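Trulthorpe packing room

The Trulthorpe packing room is the hand-packing department of Zundura, a gift supplier. Its basket line was automated in March, when grippers took over the lifting of soft goods into woven baskets. 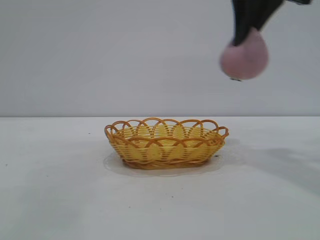 Staff numbers did not change, though job titles did. Delia Surdu, a packer, became a "flow supervisor", a post that comes with a stool. The 3 tea breaks survived after talks led by Mutua Simiyu; the grippers take none and have yet to complain. Packers still tie the ribbons, a task management describes as "phase 2".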